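Looking after a two-arm folding table

These tips come from our workshop at Cladden, where two arms fold shirts on one long table. Most are small things, but they save a lot of trouble on a Monday morning.

Cover the table with something cheap and brown, and change it when the surface goes shiny. Pull it tight before you tape. A raised edge will catch a sleeve sooner or later.

Mark the fields with dark blue tape. Pale tape is hard to see under a pale shirt. Press each strip down with a dry cloth and do not stretch it, or it will creep back overnight.
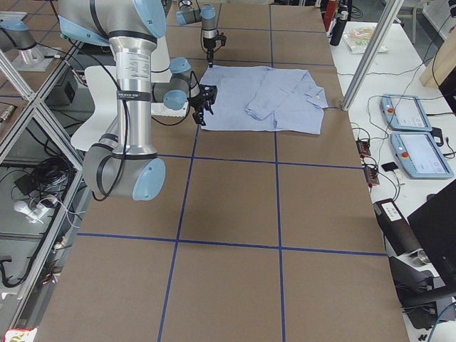
Check the gripper fingers before the first shirt. Wipe them with a lint-free cloth — no oil, no spray. We use the Heler pads and replace them after 933 folds. If a pad is worn on one side only, look first at the angle of the wrist.

Cables need slack at the elbow and at the wrist. Move each arm slowly through its full path and watch the loops. A strap that is too tight does more harm than one that is missing.

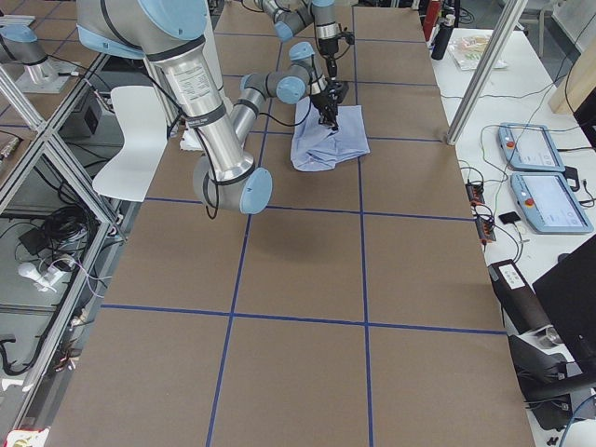 Keep both pendants on the side table with the stop buttons free. Never put a bottle or a bag of parts on top of them.

Once in 14 days, tighten the bolts of the base plates in a cross pattern. Our Koech wrench has a worn scale, so we write the setting on the handle.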